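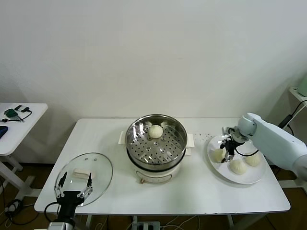
4. First use and everyday steaming

Right, you've unpacked everything and found a spot for it, so let's get some water in. I wrote this section for the Zatau tabletop steamer after three winters of using mine nearly every day (the booklet in the box is very thin!), and most of it works for any small electric steamer with a lift-off top.

Before you start

Wash the basket and lid in warm soapy water and dry them. Wipe the base with a damp cloth only. Never put the base in the sink, and keep the plug out of the wall until you've finished filling.

4.1 Filling

1. Put the base on a flat, dry worktop with nothing hanging over it. Steam will lift the paint off the underside of a cupboard, as I know to my cost.
2. Pour in 400 ml of cold water for a short run, or 600 ml for anything over twenty minutes.
3. Sit the steel part on the base and turn it gently until it stops rocking.
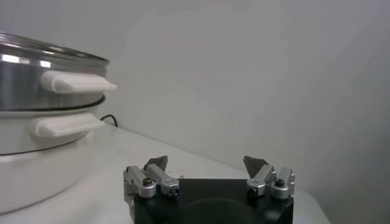
Steel pot seated on the base, with a white handle at the side.

Note: if you live somewhere with hard water, as we do in Baltetville, use filtered if you can. My neighbour Hường Khương fills hers straight from the tap and has to descale twice as often as I do.

4.2 Steaming

1. Lay a square of baking paper under anything doughy. Leave gaps, as buns swell more than you'd think.
2. Put the lid on, plug in and switch on. Mine takes about 5 minutes to get going.
3. Start your timer when you see proper steam, and try not to peek!
4. Switch off at the wall and wait a minute or two before opening. Tilt the lid away from you so the steam goes out the back.

Caution: the steel gets very hot and stays hot. Use oven gloves for the pot and the lid, and don't carry the steamer anywhere with water still in it.

Caution: never let it boil dry. If it does, unplug it and leave it to cool completely before adding more water.

4.3 Topping up

Switch off first, then add hot water from the kettle, slowly, down the inside edge. Cold water works too but you'll lose a few minutes, and Mahmoud Mansour swears it makes his buns wrinkle (mine wrinkle either way when I rush them).

Empty the base once it's cool and leave the lid off overnight. Descaling is in section 5.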